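Varnum Is Dropping the Big Fiber Tub, and I Have Thoughts
2021-03-09

So the email went out this morning and my inbox has been filling up ever since. Varnum, the little supplement outfit over in Clerkmont, is retiring its big tub of plain psyllium powder at the end of the month and switching to single-serve packets in April. If you've been reading this column for a while you know I've been stirring that stuff into my breakfast water for years, so yes, I take this a little personally!

The basics first. The old tub held 65 servings. The new carton holds 23 packets, and the price per carton hasn't been announced yet. I called the store and asked twice. They said it'll be posted when the cartons ship, and that's all I could get out of them. The capsules stay the same, and so does the flaxseed blend (the one that smells like a hay barn, which I happen to like).

Varnum says the change is mostly about people measuring wrong. The scoop sinks to the bottom of the tub, you go fishing for it with a spoon, you give up and use the spoon, and now you've got twice as much powder in the glass as you meant to. I've done it. You probably have too. Anyone who has let a double dose sit for a few minutes knows you end up with something closer to wallpaper paste than a drink.

The other reason is moisture. Psyllium pulls water out of the air like crazy, and a tub that gets opened every morning in a steamy kitchen will clump up well before you reach the bottom. I used to keep mine in the cabinet over the stove, and I'd be chipping at it by the third week. A sealed packet takes care of that, I'll admit. 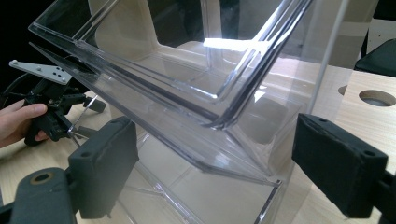
What I don't love is the trash. A tub goes in my recycling bin when it's empty, and I've reused a couple for dog treats and birdseed. Packets with a foil lining mostly can't go in the bin at all, at least not in my town. I asked whether Varnum had looked at a paper version and was told they tried one and it didn't keep the powder dry long enough. Fair enough, but I'd still like to see them try again.

There's a stopgap for tub loyalists. Holmgren, the co-op on the east side of Clerkmont, has bought up the last 1,000 tubs and is selling them at the regular price, limit 3 per household. They're on the bottom shelf past the teas, or you can call and have them set aside until closing. Check the date on the bottom before you load up, and don't buy more than you'll get through. Old fiber isn't going to hurt you as far as I know, but it gets stale and gritty and you'll stop taking it, and then what was the point?

A few of you have already asked me about Flekik, the powder that showed up in the grocery stores last fall with the bright labels. I've tried it. It mixes nicely and the orange flavor is pretty good, but it's a blend with inulin in it, and inulin makes me blow up like a balloon. My sister takes it every day with no trouble at all. If you're thinking of switching, start with half a serving for a week and see how you do.

And the usual reminders, which I'm going to keep repeating until you're sick of me. Fiber needs water, a full glass at the very least, and another one after it is a good idea. Don't take it dry, ever. If you have trouble swallowing, or you've had a blockage or any kind of bowel surgery, talk to your doctor before you touch any of these. Same goes if you take prescription medicine, and ask the pharmacist how far apart to space them. Mine has me wait a couple of hours after my thyroid pill, but yours may tell you something different.

I also got a note asking if the packets will be "stronger" as a cleanse. No! It's the same ground husk, just portioned out. Varnum told me the recipe hasn't changed, and to their credit they aren't putting the word detox anywhere on the new carton. It's fiber. It helps keep things moving, and I'm perfectly happy with a product that does that one job.

The packets go on sale in April at the Clerkmont store and through the mail-order form. Anyone with a standing tub order will get a letter asking whether to switch over or cancel, so watch for that, and send it back even if you want to cancel. I'll buy a carton the first week and let you know how they pour.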